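Workshop Tips from the Tundeck Robotics Club
Page 4: Practice pick-ups with things from the kitchen

Most of these tips came out of the September sessions, when the club was getting ready for the sorting round. Efa Trevor kept the notebook, and the rest of us added to it afterward. Use what fits your own club.

Picking objects

Raid the kitchen before you order foam blocks. Fruit, drink cans, sponges, plastic cups and wooden spoons all make good practice pieces, and each one is awkward in its own way. A banana will not sit the same way twice. A can rolls off if the table has any slope to it.

Buy bananas slightly green. They take a lot more squeezing before they bruise, and you get two or three sessions out of each one. Once a peel splits, retire it. Banana pulp in a finger joint takes a toothbrush and warm water to get out, and if it dries overnight you will be taking the finger apart.

Empty cans dent. Leave them full and sealed while people are learning, or fill an empty bottle with rice and tape the cap down. Mererid Ellis weighs the bottles on a kitchen scale and writes the grams on the bottom in marker.
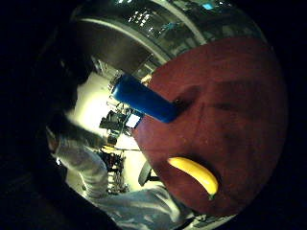

Blue cylinder and banana on the red surface.

Put a shiny object and a dull one out together. Gloss throws highlights under ceiling lights, and a vision program that does fine on fruit may lose the edge of something polished. If yours does, move the lamp before you touch the code. A sheet of baking parchment clipped in front of the lamp softens the glare. Keep it well clear of the bulb, and use LED bulbs only.

Pick a background color that none of your objects share. Yellow on dark red is easy to find. Yellow on bare pine is a bad afternoon.

Gripper care

Wipe the finger pads with a damp cloth before each run and let them dry. Skip dish soap, which leaves a film.

When the pads stop holding, try rubber shelf liner. Cut it a little larger than the finger, stick it down with double-sided tape, and trim with a craft knife. Cut away from your hand and put something under it. Meirion Price gets 10 pads out of one offcut.

Check the screws on hand-held grippers at the start of the session. The one nearest the trigger always backs out first. A dab of clear nail polish on the threads will hold it, and you can still undo it later.

Roll up loose sleeves before working near a powered arm, and tie back long hair. The hand-held tools are more forgiving, but it's the same rule for both so there's nothing to remember.

Keeping records

Write down every attempt, including the drops. Our notebook had 587 tries in it by the end of the month, and the drops were the useful part. Put the object, the angle you came in from and the result on one line. Don't write essays.

If you film your tries, clean the lens first with a glasses cloth. Name the files the same day. Seren Ellis had 93 clips called "test" and spent an evening sorting them.

Packing up

Eat the fruit that hasn't been gripped. Compost the rest.

Wipe the table down with a half-and-half mix of white vinegar and water, unless it is stone or waxed wood. Plain water is fine for those.

Coil cables loosely and hold them with bread bag clips, with the name of the device written on the clip. Charge batteries where someone can see them, and never leave them on the charger overnight.

Next page: Drawer organizers for small screws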